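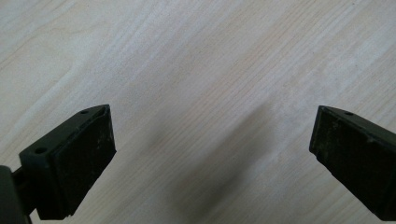
How to clean and arrange a utensil pot on a pale wood table

by Dilek Akgül

When I moved to my present kitchen I had only four drawers, and one of them does not open fully. So the spoons and spatulas went to live in a pot on the table, and they have stayed there. It is a comfortable system. You reach out your hand while the onions are frying and the tool is already in it. But a pot like this needs a little care, and a light table under it needs care too. I do the complete job every February and a short version whenever I see crumbs at the bottom of the pot.

The complete job takes one evening, plus a night for drying.

What you will need

- the pot with everything that is in it
- two old kitchen towels
- dish soap without strong color
- a soft brush, for example an old toothbrush
- fine sandpaper, 240 grit or finer
- food-safe oil for wood (I use Dolto board oil, any mineral oil sold for cutting boards will do)
- a round piece of felt or cork for under the pot

Step 1. Empty the pot

Spread one towel on the table first. Pale wood shows every small mark, and metal tools have corners you forget about until they have scratched something. Take the tools out one at a time. Please do not turn the pot upside down and shake it. I did this once and a blade came out first.

Put wooden things on one side of the towel and metal things on the other side. Anything with both a wooden handle and a metal head goes in the middle, it will be washed differently.

Step 2. Decide what stays

A pot works well when it is a little more than half full. If you must pull three tools to get one, it is too full. Ask about each tool if you used it in the last month. The tools of daily cooking stay: a spatula, a wooden spoon, a whisk. The tools for holidays and for one special cake can go in a box with a lid.

Look also for doubles. I had three wooden spoons of the same length and always took the same one. The other two went to my sister, who was happy with one and gave back the other.

A small knife or kitchen scissors in the pot is a question of your household. If you have children who can reach the table, keep blades in a drawer. If you keep a blade in the pot, give it always the same place, so your hand learns where it is. It should go in with the sharp end down, and the pot must be deep enough to hold all of the sharp part. A blade standing up among spoons is an accident that is waiting, and I say this as a person with a small scar on the thumb.

Step 3. Wash the pot

The bottom of the pot is usually worse than you expect. There will be crumbs, a brown film and sometimes a lost toothpick. Tip the crumbs in the bin, then fill the pot with hot water and a drop of soap and let it stand for ten minutes. Brush the inside, mainly where the wall meets the bottom. Rinse and dry with the second towel. Leave it open side down on a rack for the night, with a small gap so that the air can enter.

A dark pot hides dirt very well. Wipe the inside once with white paper, and you will know if it is clean.

Step 4. Wash the tools

Wooden tools should be washed fast, in warm water, and never left lying in the sink. Wash, rinse, wipe, and stand them somewhere with the washed end in the air. If a wooden spoon smells of garlic, rub it with half a lemon and salt, wait five minutes and rinse again.

Tools with thin wires or fins need the brush. Egg and flour dry exactly where the pieces meet, and a sponge does not arrive there. Soak only the metal head, in a glass, and keep the wooden handle out of the water. Long handles make the glass fall, so lean the handle against a wall or hold it with the other hand and be patient.

Step 5. Sand and oil the wood

Wait until the wooden tools are completely dry. I wait until the next morning. Run a finger along each one, and where it feels hairy, sand lightly in the direction of the grain. Wipe the dust with a cloth that is almost dry.

Then put a little oil on a clean cloth and rub it in. A teaspoon is enough for several spoons. Leave them for an hour, wipe off what was not absorbed, and let them rest again before you put them back in the pot. If they go back oily, the oil runs down and makes a sticky ring at the bottom, and you will be washing the pot a second time. 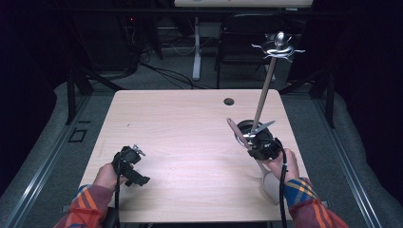

Step 6. Fill the pot again

Begin with the longest tools. Lean them toward the back, and let the shorter ones stand in front. A long tool with a heavy metal end is the one that can pull the pot over, so put something of similar weight on the opposite side, or use a wider pot. When all is inside, push the pot gently at the rim with one finger. If it rocks, take out the heaviest tool and try it in another position.

Wide heads normally go up, so you can see what you are taking. With a spatula I sometimes do the contrary, if the handle is thin and the head is heavy. It looks strange but it stands better. The condition is that the head is fully dry.

The table under the pot

A pale wood top is pleasant in a dark kitchen, and it is also honest about everything that happens on it. A pot standing for months in the same place leaves two kinds of mark. One is a ring from water. The other is slower: the wood around the pot changes color a little with the light, and under the pot it stays as it was.

For the first, use felt or cork under the pot, cut slightly smaller than the bottom, and change it if it becomes wet. For the second, move the pot to another place from time to time. I move mine from the right side to the left side when I change the calendar page.

For wiping, use a damp cloth and follow the grain, then go over it with a dry cloth. I don't use vinegar on the table, and I keep the green side of the sponge far from it. If your table has a hole for a cable, wipe its edge with a cotton swab. Crumbs collect there too, and water should not go in, as the cut wood inside may have no finish.

A light water ring can often be removed if you catch it early. Lay a dry cotton cloth over it and pass with a warm iron, without steam, for a few seconds. Lift, look, repeat. Try first in a corner that nobody sees. This is for tables with wax or oil. With lacquer I have less experience, and I would ask at the shop where you bought the table.

Some questions I received

Can wooden spoons go in the dishwasher? They can, and they come out gray and rough. I had one that split along the handle after a winter of it.

Can I use olive oil? It goes sticky and begins to smell after some weeks. Better to buy the small bottle of proper oil — it lasts for years.

My pot is too light and falls. Put a flat clean stone at the bottom, with a circle of paper towel above it. Change the paper when you empty the crumbs.

How often should the tools be oiled? When they look pale and dry. For me this is two times in the year for the spoons, and the spatula a bit more, as I use it every day.

563 shares · 6 comments · 3951 views

Recent on Jultuvard Kitchen Notes
- Removing candle wax from a linen tablecloth
- How to fix a drawer that stops in the middle
- Which cutting board for fish, which for bread
- Storing flour in a warm kitchen
- A shelf for lids

This site uses cookies to remember your settings. By continuing to read you accept their use. Cookie settings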